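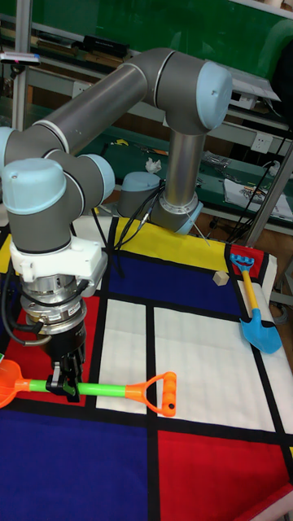
DULIX TOYS, IDAHOSA ROAD SITE
Floor Meeting on the Sorting Arm
Minutes, May 30, 2021

In the chair: Titilayo Oyelaran (operations)
Minutes: Funmilayo Adeyemi (returns bench)
Present: returns bench, packing, maintenance, front office, one person from Girkon by phone until the phone died
Apologies: the night lead, who was asleep, as is his right on a Sunday

The meeting started late. Titilayo had the wrong key for the break room and we began in the corridor. Items 1 and 2 were taken standing up.

1. Minutes of the February meeting

Accepted with one change. Under "Any other business" the minutes said that staff "welcomed" the arm. Packing asked for this to read "were told about." Changed.

2. Matters arising

The sign on the workshop door still says AUTOMATION CENTER. It was agreed in February that this was a lot of sign for one arm. Front office says the sign was paid for in advance and is staying up.

The mugs are still missing.

3. Where the arm has got to

Titilayo went through the numbers. The returns bench handles 900 pieces on a normal day, mostly sand toys: shovels, rakes, and the combined ones with a rake at one end and a scoop at the other. The arm handled 690 on its best day. On its worst day it handled 10, and then spent the afternoon waiting for somebody to press the button that says it may continue.

Girkon (by phone) said the best day was the more representative of the two. Maintenance asked how many best days there had been. Girkon said one so far.

Shovels are going well. The arm takes them by the handle, and it doesn't seem to mind what color the handle is. The double-ended toys are harder. The software wants to know which end is the front, and the bench has been unable to help it, having never settled the question among ourselves. Girkon asked us to pick an end. A vote was held. Rake won. The scoop side asked for their objection to be minuted and it is.

Maintenance reminded everybody that the small wooden cube belongs to the setup and is used for checking the grip. It isn't stray stock, it isn't a doorstop, and it has now been rescued from the returns bin more than once. Please leave it on the mat.

4. The mat

Packing asked why the most expensive thing in the building works on a play mat. Maintenance said the colored panels give the test runs some variety, and the mat was already here. The plan is to move to a plain surface once the arm can manage on this one. Packing said they would like it noted that when they asked for a mat to stand on, it took a year.

Titilayo to look into standing mats for packing. She said this in front of people.

5. What it changes for the bench

This took most of the meeting.

Titilayo read out the company's position, which is that no job on the returns bench will go because of the arm. She was asked if this was in writing. She said she was reading it off a piece of paper. She was asked if she could sign the piece of paper. She will take it upstairs and come back with a signed copy.

The bench said the worry is less about losing the job than about what the job has turned into. Before, you picked up a shovel, looked it over for cracks, tossed it in the right tote and talked to the person next to you. Now one of us stands by the arm and watches it pick up a shovel. It does this carefully. The watcher can't wander off, can't reach in, and can't really talk, as the person they used to talk to is at the other end of the room doing the double-ended ones by hand. Several people said an hour of watching is more tiring than an hour of sorting. One said she had started rooting for it.

Wrists were also discussed. Two people on the bench have had much less pain since the arm took over the shovels and said so plainly. They wanted it written down, since the rest of us had been complaining for a while by then and it might have got lost.

Agreed:
- Watching goes in one-hour turns, and nobody does two in a row.
- The watcher gets a stool. With a back.
- Crack checks stay with people. The arm has passed everything it has ever been handed, including a shovel that was in two pieces.
- The watcher's turn counts as bench time for pay. Front office had been entering it as "other."

Not agreed: who gets trained to restart the arm. At present only maintenance may do it, and maintenance goes home at four. The bench said they have restarted everything else in this building with no training at all. Girkon began to explain the safety reasons, and this was where the phone died. Titilayo said the reasons exist and she will get them by email. Until then, if it stops after four, it stays stopped, and the bench sorts by hand and isn't to be asked about the daily total.

6. Targets

Front office proposed a target of 100 pieces an hour, arm and bench together. The bench asked what the target was for the bench alone before the arm arrived. There wasn't one. The bench said things had got done anyway. Front office said the target would be "a conversation starter." It started one. It has been left out of these minutes at the request of both sides.

Target put off until the double-ended toys are sorted out.

7. Name

A request came from upstairs that staff stop calling it Gary in emails to Girkon, who thought Gary was a person and asked to have him on the phone. The bench will write "the arm" in emails. What it is called on the floor was felt to be outside the scope of the meeting.

8. The Dikgate visit

People from the Dikgate site are coming to see the setup. They are getting an arm of their own and have been told ours is finished. Titilayo asked for the green workbench to be tidied before they come. Maintenance said everything on it is in use. Titilayo asked about tissues. Maintenance will look into the tissues.

The bench asked for time alone with the Dikgate bench, no managers, over lunch. Granted, and lunch will be paid for. Funmilayo to order, and to ask about allergies this time.

9. Any other business

Packing: the totes from the arm come through with all the shovels facing the same way. It's very neat and they fit worse. Could it be messier? Maintenance to ask Girkon.

Night lead, by note: the lights in the workshop are being left on for the arm. Please turn them off. It has never complained.

Actions

Titilayo: signed copy of the jobs statement; restart training; standing mats; correct key.
Maintenance: stool; tote question to Girkon; workbench.
Front office: fix "other" on the timesheets, back to the first watching turn.
Funmilayo: Dikgate lunch; notice about the cube.
Everyone: mugs.

Next meeting to be held on a weekday.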